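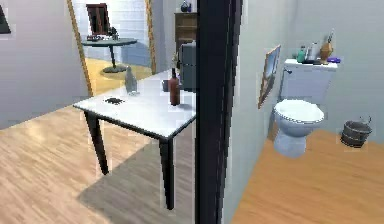

Chapter 7
The Silent Auction

In this chapter
Where auction items come from, and why so many of them are gift baskets
Setting the opening bid
Raises, bid sheets and the last ten minutes
Figuring out what the auction made
Key terms: fair market value, opening bid, minimum raise, buy-now price, consignment item, net proceeds

Most of the events in Part Two ask people to pay for something they know they are getting. A dinner ticket buys dinner. A walkathon pledge buys the sight of a coworker in shorts. The silent auction is stranger. It asks people to walk past a row of objects they had no plans to own, write down a number, wander off for a drink, and come back annoyed that someone else has written down a bigger one. That annoyance is the engine of the whole thing, and much of this chapter is about keeping it running without letting it spill over into the parking lot.

Silent auctions are popular with small organizations because they look free. The items are donated, the room is already booked for the gala or the supper, and the equipment list comes to paper, pens and a place to put things. Chapter 3 introduced the idea of staff time as a cost. Please keep it in mind as you read on, as the silent auction is where staff time goes to disappear.

The Fairweather auction

We will return several times to one case. Fairweather is an after-school music program in the town of Forton. It lends instruments, pays three part-time teachers, and each March holds a supper in a rented hall. One year the board decided the supper needed "something extra," which is how most silent auctions begin. Hemi Nepia, the program's only full-time employee, was asked to take it on alongside the seating, the menu, the sound system and the program's actual program.

Nepia wrote to every business within walking distance and then to those within driving distance. Replies came in slowly and then all at once. By the night of the supper there were 20 lots. Among them were a dinner for four at Trelletti, the Italian place across from the courthouse; a two-night stay at Drerkalel, a lake lodge whose owner had once played the clarinet; a season of lawn care; a hand-knit blanket; and seven gift baskets, four of which were mostly tea.

The lodge stay had a fair market value of $900. It opened at $500, because that seemed a polite sort of number, and it sold for $500, to the only person who bid on it. The dinner at Trelletti opened low, drew a long ladder of names and sold for more than the meal would have cost at the restaurant. The tea went home with people who had brought tea.

After printing, display stands, card fees and the hall's charge for extra setup time, the auction cleared $1,159. Then someone remembered that the lodge stay had been a consignment item, with $500 owed to the owner. The corrected figure was $659. Nepia reported it to the board in a single line and asked for a helper next time.

You may be thinking that $659 is better than nothing, and so it is. Whether it was better than what Nepia could have done with the same six weeks is the question we would like you to carry through the chapter.

Donated and consigned

A donated item costs the organization nothing to acquire. Whatever it sells for, less the cost of selling it, belongs to the cause. A consignment item belongs to someone else until it sells, and that someone expects to be paid a set amount first. Trips and sports memorabilia are the usual examples. The seller takes an agreed price and the organization keeps anything above it.

There is nothing wrong with consignment, provided everyone knows which items are which and nobody opens the bidding at exactly the amount owed. At Fairweather the lodge stay took up the best spot in the hall, got the largest sign, was mentioned twice from the stage and earned zero dollars. It would be hard to design a purer example for a textbook, and we are grateful.

Get the terms in writing, even when the owner is a friend of the program. Especially then. The Drerkalel arrangement had been made by phone in the fall and lived mainly in one person's memory, where it was filed under "donations."

Setting the opening bid

The opening bid does two jobs that do not get along. It protects the organization from letting a good item go for the price of a sandwich, and it invites people to start. Set it high and you get protection with no invitation. Set it low and you get a crowd, some of whom are there for the sandwich price.

A common rule of thumb starts donated items somewhere between a third and a half of fair market value. Treat this as a place to begin. A restaurant dinner is easy to picture and easy to use, and can start low with confidence that others will join in. A season of lawn care is of interest only to people with lawns, and among those only to the ones who have stopped enjoying them. With so few possible bidders, a low opening may also turn out to be the closing price.

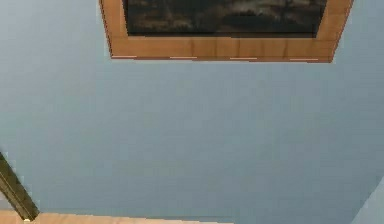 What happens when an item gets no bids at all?

The organization keeps it, and can hold it for a raffle, offer it at a fixed price before the evening ends, or thank the donor and ask whether they would like it back. Check the donor agreement first. Gift certificates often carry an expiration date, and a certificate that sits in a drawer until it expires has done no good to anyone.

Minimum raises

The minimum raise is the smallest amount by which a new bid must beat the old one. Without it, two stubborn people can spend an entire evening trading quarters over a blanket. With a raise that is too large, the second bidder looks at the sheet, does the math and goes to find dessert.

The usual advice is to print the allowed bids on the sheet in advance, so that a bidder only has to sign next to a number. This removes arithmetic from the evening and most of the bad handwriting too. It also slows down the enthusiast who writes an enormous figure as a joke and is horrified to win. Some organizations add a buy-now price at the bottom, usually well above fair market value, for guests who want the thing and would like to stop thinking about it. A buy-now price ends the contest the moment someone takes it, and it should be high enough that you would not mind.

The last ten minutes

Very little happens at a silent auction for the first hour. Guests put down a few cautious bids, mostly on things near the bar. Then somebody announces that the sheets are about to close, and the room remembers it is in a competition.

New organizers tend to close every lot at once. The result is a stampede followed by a single line at checkout containing the whole guest list, all of whom now want their coats. Closing in sections, a few minutes apart, spreads out the crowd and gives the losers of the first section time to take their feelings to the second. Whoever collects the sheets should have a loud voice and no items they are hoping to win.

Fairweather closed everything during the youth ensemble's second number. Half the parents were watching the stage and half were watching the Trelletti dinner. The ensemble noticed.

What the auction made

Gross proceeds are the sum of the winning bids. They are the figure that gets read aloud. Net proceeds are what remains after consignment payments, supplies, fees and any rental cost the auction caused. They are the figure that buys clarinet reeds.

A third figure, seldom calculated, sets the net against the hours it took. Section 7.5 shows a simple worksheet for this. We suggest filling it in within a week of the event, while people can still recall how long they spent on the phone about lawn care. Readers who have run auctions of their own may want to sit down first.

Before you read on

1. List three items that a business in your town might reasonably give. For each, estimate fair market value and describe the kind of person who would bid on it. If you can think of only one such person, say so.

2. Rework the lodge stay. At what opening bid, if any, would you have offered it, and where would you have put the sign?

3. Fairweather's board voted to hold the auction again the following March. Draft the note you would send them in Nepia's place. Keep it to one page and keep it civil.

7.1 Asking for Items

The request letter is the first thing a donor sees, and it is usually too long. A shop owner in a town the size of Forton may get several in a month, each opening with a paragraph on the history of the organization. Put the request in the first two sentences: what you would like, when you need it and what the money will pay for. The history can follow for anyone who is still standing at the counter.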